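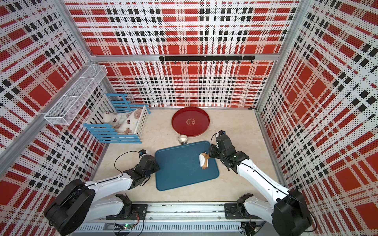 NEW PLAY CORNER RANGE FROM TREMANCE OPENS TO NURSERIES IN APRIL

Toy crib, doll, trays and cup -- one small set, one small space

Tremance, the play furniture maker, today announces its Play Corner range for nurseries, childminders and waiting rooms. Orders open in April. First run of 1000 sets, 754 already spoken for by nurseries on the Osen trial list.

The set is built round pretend care and pretend tea. A white slatted toy crib with light blue end rails. A baby doll in a white blanket printed with little bear faces. A round red tray with a raised rim and a gold-toned emblem in the middle, a rectangular tray in dark teal-blue, and a small metal cup.

Walls come as perforated metal panels in red and white plaid with black dotted bands, held in a silver frame. A black rail of small hooks fixes to the back wall and a white wire mesh basket hangs at the side. Floor is pale beige with a faint marble look.

"Staff kept telling us the home corner takes up half the room and half the tidying," said Wilma Halliday, head of design at Tremance. "So we went small. Doll to bed, cup on the tray, done. The hooks are for aprons or bibs or whatever you've got. Keep the floor clear and it wipes down quickly."

Marleny Puma runs the toddler room at Hutchins Nursery, where a set was on trial for 12 weeks. "The crib is the bit they queue for. Putting the baby to bed, getting her up agian, back to bed. The trays do get scratched, they get dragged about all day, but they're still going and I'd rather that than have them kept for best."

Panels, rail and basket can be bought seperately. Spare blankets too -- bears only for now, a plain one to follow.

Price is 429 pounds for the full set, delivery extra. Sold through Dramach and direct from Tremance.

Trade viewing at the Dramach showroom Thursday, from 10am. No need to book, tea provided (real cups).

ENDS

Press contact: Wilma Halliday, Tremance. Samples and price lists on request.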